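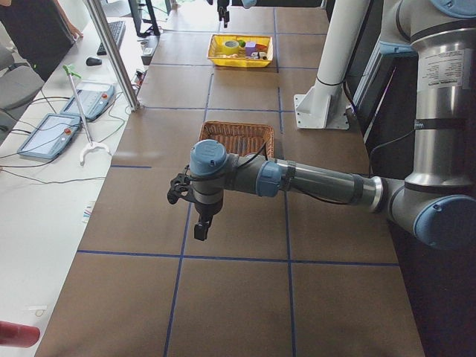
Blue tape divides a long brown table, with a yellow basket toward the far end.

Ploltham seed library passes 3,000 packets

PLOLTHAM — Gardeners in Ploltham have borrowed 3241 packets of seed from the town library since the spring program opened, and the beans are going fastest of all!

The seed library lives in an old card catalog near the front desk. Anyone with a library card can pull open a drawer, pick out what they like and take it home to plant. There are no fines and no due dates. Growers who save seed at the end of the season are asked to bring a little back for next year.

"I thought we'd be lucky to hand out 1000," said Despina Psarras, who runs the program. "Then people started lining up before we opened on Monday. One man took radishes, came back for peas, and came back again to show me a picture of his radishes."

Beans lead the list with 1109 packets, followed by tomatoes with 857. The surprise hit is a striped climbing bean from Wilell, the valley just north of town, where families have grown it for generations. It was hard to find until Markos Ververidis dropped off a coffee can full of it last fall.

"My grandmother cooked these with onions every Sunday," Ververidis said. "I had more than I could ever plant. Now there are vines of it up and down Petridis Street, and I get to look at them on my walk to work."

The library is also getting plenty of first-time growers. Jytte Ravn teaches the beginners' class, which has filled up every time it has been offered. She starts everyone on lettuce in a shallow pot and says the best part is the phone calls a week later, when the first green specks show up.

More is on the way. In June the library will add herbs and a drawer of wildflowers picked to suit the dry, sandy soil on the east side of town. Ravn will lead an evening walk through the Hunon community garden that same month, with a stop at the bean rows and time for questions about slugs (there are always questions about slugs).

The seed drawers are open whenever the library is. Borrowers may take up to six packets per visit. Saved seed should be fully dry and labeled with the plant name and the year it was picked, and can be left at the front desk.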